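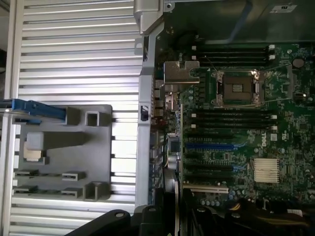

Unit 3: Depreciation of computer equipment

Depreciation spreads the cost of an asset, less its residual value, over the period in which the business expects to use it. It does not set money aside to replace the asset and it does not attempt to track the market price. The charge goes to profit or loss each year; the balance left on the asset is its carrying amount.

Three things must be settled before any charge is worked out: cost, useful life and residual value. Cost includes the purchase price, delivery and set-up. It excludes staff training and any maintenance contract, even where these appear on the same invoice. 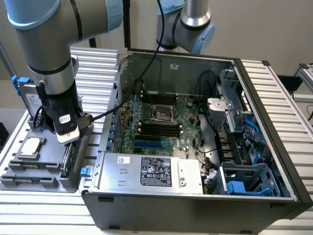
Page last modified: August 2, 2024

Worked case: Brulholm

Brulholm buys a workstation from Halliday at the start of its accounting year. Total cost, delivered and set up, is £2180. Useful life is 3 years and residual value is £333.

Straight-line method. The depreciable amount is 2180 less 333, or £1847. Divided by the life, this gives a charge of £615.67 a year. Carrying amounts at the end of each year are £1564.33, £948.67 and £333.00, with rounding taken in the second year.

Reducing balance method, at 40 per cent. The rate is applied to the opening carrying amount, and residual value is left out of the sum. Charges are £872.00, £523.20 and £313.92. Carrying amounts are £1308.00, £784.80 and £470.88.

The two methods do not reach the same closing figure. A rate of 40 per cent is too low to bring the asset down to £333 within the life stated, so Brulholm must either raise the rate or review its estimate of the life.
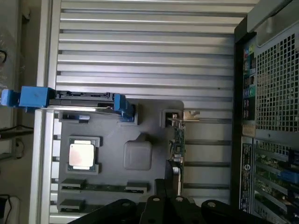 A review of this kind is a change in accounting estimate. It affects the current year and later years only. Earlier charges are not restated.

Repairs and upgrades

Spending that keeps an asset in working order is an expense. Spending that adds to what the asset can do, or extends its life, is normally added to cost. Replacing a failed memory module with one of the same size falls under the first rule. Fitting a larger one may fall under the second, subject to the firm's own threshold for small items.

Where parts of an asset have different lives and each is significant in cost, they are depreciated separately. Few firms do this for desktop equipment.
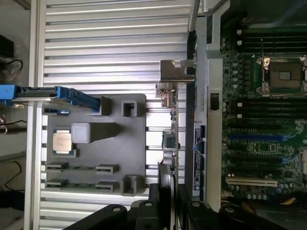
Fig. 1. Processor and two memory modules.

Disposal

Compare the proceeds with the carrying amount at the date of sale. Suppose Brulholm sells the workstation to Gunar at the end of year two. Under straight line, proceeds above £948.67 give a gain; under reducing balance, the dividing line is £784.80. Remove both cost and accumulated depreciation from the ledger.

For the seminar, repeat both schedules for Barnent, using the same cost and life but a residual value of nil.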